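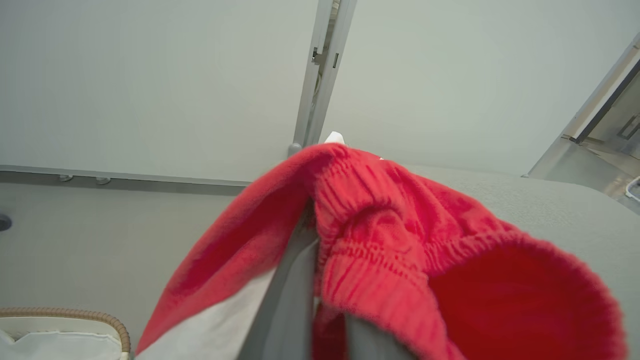

Natalie Horrocks wrote to us that she had been teaching by joystick for most of a winter before she tried a leader arm, and that on her first afternoon with one she forgot to stop for coffee. She asked why we don't put that at the top of the page. So there it is, Natalie, at the top of the page.

Jillerari Teaching Kit for Two-Finger Arms
by Halum

The Jillerari is a hand-held leader arm, a wrist camera and a foot pedal, sold together as one kit. You hold the leader, you move it the way you would like the job done, and the working arm across the bench follows along. When you press the pedal the kit starts keeping a record of the whole thing – joint positions, finger opening, and the view from the wrist – and when you press it again it stops. That is really most of what there is to learn, and we have tried hard to keep it that way.

We came to this through laundry. Clothes are a wonderful and maddening thing to teach, as anyone who has tried it will tell you (and usually at some length!). A box has corners and stays where you left it. A fleece garment with a gathered elastic waist hangs one way when you pinch it in the middle and quite another when you pinch it a little nearer the band, and you want the person doing the teaching to feel free to go back and try both. With a leader arm in your hand you make that sort of choice without thinking much about it, much as you would at home with a basket beside you.

What you get in the box

Leader arm with table clamp and finger trigger
Wrist camera with bracket and 2 spare screws
Foot pedal with a long cable
Power supply and mains lead
Printed quick guide, plus the full manual as a download

The trigger

We are fondest of this part, so please forgive a longer paragraph. The trigger on the leader opens and closes the fingers of the working arm, and it moves smoothly through its whole travel, with no click in the middle. Squeeze a little and the fingers close a little. For cloth this matters a great deal, as you often want to let a fold slide before you hold it firmly. The spring can be swapped for a lighter one, and people with smaller hands or long days ahead of them tend to like the lighter one. Ask for it when you order and we will put it in the box at no charge.

Teaching by hand

If you would sooner take hold of the working arm itself and walk it through the job, the kit does that too, provided your arm has a free-drive mode. Switch the controller to Guide, take the arm just behind the wrist and go slowly. Try to keep your fingers and sleeves out of the camera's view, or you will be teaching with your own hand in the picture. We find Guide lovely for simple reaches and for showing a newcomer what the arm can and can't get to, and we go back to the leader for anything soft.

How many demonstrations?

We get this one in nearly every email. For a single pick with one kind of garment, start with 60 and see how the arm does. For a family of garments in different sizes and fabrics, plan on almost 200, and change the way each piece is lying before you begin. Keep the clumsy ones where you recovered, as long as you did recover. Throw out the ones where you were interrupted halfway.

Details

Leader arm joints: 6
Works with: Bosman and Janside arms with two-finger grippers
Recording: starts and stops by pedal or on screen
Modes: Follow, Guide, Replay
Mounting: clamp or bolts, left or right side

A few words on setting up

Clamp the leader where you can see the working fingers directly. The wrist view on the screen is a great help for close work, but your own eyes are better for judging how far a hem is hanging down. Give yourself a chair of a sensible height, let your elbow rest, and run the Replay mode on your first recording before you make any more – with everyone standing back from the arm, please, and the stop button within reach.

Orders and questions

Kits go out to you with the bracket for the arm you name on the order form. Owners of the older pedal can keep using it with this kit, though the cable is shorter. Spare triggers, springs and brackets are listed on the parts page. Prices and the manual were last updated on 17 Jun 2026, and the next revision of the manual is planned for December.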